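3.2 Folding on soft surfaces: the bed as a work surface

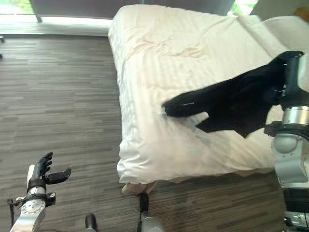
Most of the literature on home laundry assumes a table. Table height, table flatness, good light. The homes in our set do not work like that. Clothes get carried to the bedroom and dealt with on the bed, because the bed is the only clear surface big enough for a long-sleeved garment laid out full width. So this section treats the bed as the default and the table as the special case. (The Laltthorpe pilot did it the other way round and we think that skewed the time figures, see 5.1.)

What changes on a bed. First, give. A duvet sinks under the hand, so a crease pressed in on a hard top comes out soft or not at all. Second, drag. Cotton on cotton catches; a sleeve pulled across a cover brings the cover along with it, and the folder ends up smoothing two cloths instead of one. Third, the cover has folds of its own. Figure 3 shows the usual condition, a dark garment over a cream duvet that is itself wrinkled, with the sleeve stretched toward the middle of the bed. Contrast is good in that pairing. Black on cream is the easy case for judging where an edge lies. White shirt on white duvet is the hard one and we come back to it in 3.4.

Bed-making before folding. Not controlled in the pilot, controlled here. Two conditions: cover pulled tight and tucked, or cover left as found. Participants in the Salinas homes strongly prefered to leave it as found. Several said making the bed first was a waste, they'd only mess it up again. Fair point, and it matches what we saw in the diaries, where the made bed comes after the laundry is put away and almost never before.

Garment order. People start with large flat things (towels, pillowcases) and leave sleeves for last. Sleeved items were picked up, shaken, put down again, picked up again. We logged each lift as a separate event. The coding sheet is adapted from the Nelum household inventory with the kitchen items taken out and five garment classes added: tops with sleeves, tops without, trousers, small items, and flat linen. Jackets gave trouble. Some coders put light jackets under tops with sleeves, others wanted a class of their own. We kept them with tops. Anything a coder could not name from the cloth alone was logged as "dark top, unsure" or the like and kept in the totals.

Sleeves. The bulk of the handling goes here. A sleeve has to be found, freed from under the body, straightened, and turned in. On a table it stays where it is put. On a duvet it slides back into the nearest hollow. The habit we saw most was to hold the shoulder end up and lower the garment cuff first, so the sleeve lands straight and the body comes down after. Works well near the foot of the bed, less well near the pillows, where the reach is awkward and the surface slopes.

Floor losses. Items near the side of the bed go over the edge. Counted as a loss when any part touched the floor, carpet or bare. We did not score lint or soiling, though participants with darker carpets complained about it.

Sample for this section: 500 garments, 50 per home, drawn from the November round only. Homes using the Skillosano folding board were dropped from the bed condition, as the board puts a hard surface back under the cloth and the comparision falls apart. They are reported seperately in 3.5 along with the ironing-board group.

Stack quality was judged on the finished pile, before it was moved. Moving the pile is its own problem, see 3.6.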